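Please test the gripper before you test the robot

Kyu-ri Myung

Every July our small lab receives the same question from companies that want to automate one assembly bench: which arm should we buy? They come with a table of payload, reach and repeatability for three or four arms, and they want me to put my finger on one line. I have answered this question many times, and I think now that I was answering too fast. For small-part work the arm is the least interesting part of the purchase. The fingers decide more, and almost all of the testing time should go to them.

I say this as a person who lost a good part of a year on the opposite opinion. In our first comparison we kept one gripper, the Prekmont with its standard fingers, and changed the arm and the controller under it. We ran 2,000 picks. The report was nicely printed and the differences between the arms were so small that a change in the lighting of the cell would hide them. Then a student replaced the fingers with a narrower pair from Plallow, on the same arm, with the same program, and the failed picks dropped from 291 to 238 in a series of equal length. It is not a miracle. But it was more than any arm had given us, and the fingers cost less than the cable.

Since then we do the first round in simulation, with two arms on one table, and we are strict about what lies on it. Many demonstrations I see use cubes. A cube forgives everything. It has parallel faces, it does not roll, and it looks the same to the camera from four sides. Real parts from an assembly have a rim here and a hole there, and they lie on the side on which they fell.
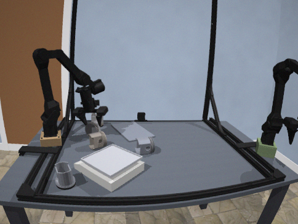 My colleagues in industry often object that simulated contact is not real contact, and they are right. The friction in our simulator is a number that I typed. If it says a finger holds a ribbed part, I do not believe it until I have held the same part with the same finger in metal. When the simulator says that the finger cannot enter between two parts without pushing one of them, though, I believe it at once, for that is geometry. Half of our bad ideas die from geometry, and it is cheaper when they die on the screen.

The second objection is about suction. Why not use a cup and forget the fingers? For flat plates I agree, and I would take suction every time. For a hollow part that is open at the top there is only a thin rim to hold on to, and a vacuum cup has nothing to close against. A parallel gripper can take such a part from outside, or put one finger inside, and to choose between these two you must know how much room you have around it. This again is a question about fingers.

Cylinders are my favorite case, because they look easy. Standing up, a short cylinder is a friendly thing. Lying on its side, it wants to roll away from the first finger that touches it, and if the two fingers do not arrive together you will chase it over the table. We once blamed the Tosis controller for this for two weeks. The fault was in our own closing speed.

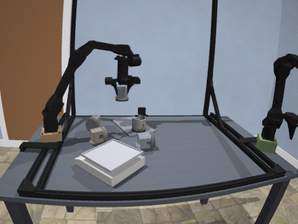 A short gray cylinder in the left gripper, above the other parts and the tray. The right arm holds nothing.

About the second arm I am less sure, and I want to say so openly. Customers like to see two arms, and the Joo software makes it simple to add one. In many of our tasks it waits. I do not think that this is wrong, since a second arm can hold a tray still while the first one inserts – but please write down what the second arm is for before you pay for it. If you cannot fill one line, buy three more pairs of fingers and try them all.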